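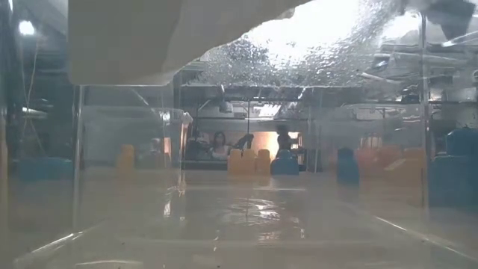
Opinion | Equipment and Budgets

Price the boxes before you price the arm

Viera Kováčik

2018-11-03

The quote from Hudec ran to 26 pages, and the robot arm took up most of them. Reach, payload, warranty, a choice of two controllers. The containers the arm would spend its working life picking up got one line near the back: "consumables, customer supplied".

I have sat through enough equipment rounds at Plavine to know what that line does to a budget. It goes in as nothing and comes back in March as a request for more money, by which time everyone is committed and the answer has to be yes.

Look at a working robotics room and see how much of it is plastic. Clear bins, yellow containers, blue ones, orange ones, shelving, lamps hung off metal frames. The arm is one dark shape among all of that. There are people in there too, and I have yet to read a sales brochure that puts a figure on their hours.

Take a clear box with droplets on its ceiling panel. To a person that is a box with a wet lid. To a camera trying to find a yellow cylinder through it, it is a patch of glare, and someone will be paid to deal with that. Put a second clear bin behind the first and the colours go soft. I can't find a place for this in the Plollik planning template, which has 6 headings for the machine and its parts and a single box marked "other". Our "other" came to more than the gripper.

My colleague Young-sook Hyun thinks I am being unfair. Her view is that you can't plan for things you haven't met yet, and that the sensible course is to buy the arm, get it running and see what hurts. I would have more time for this if the arm were cheap. It isn't, and by the time you find out what hurts, the money that might have helped has been spent on reach you don't use.

She also points out that the supplier can hardly be blamed for the customer's tubs. Fair enough. But the supplier's demonstration is done with the supplier's tubs, all dry, all the same colour, under the supplier's lights. We went to see the Proratum stand last year and it was lovely. I asked if they would try it with a box we had brought along, and the young man went off to find his manager.

So I would like to see the next request written the other way round. Start with the things to be handled, including the awkward clear ones. Then the lighting. Then the hours of whoever resets the table between runs, for a full year. Then the arm, with whatever is left. If what is left won't stretch to the model on page one, ask for a smaller model or wait.

We have 159 containers on the stores list at Plavine, and I am told half of them are the wrong height. The arm is due for renewal first.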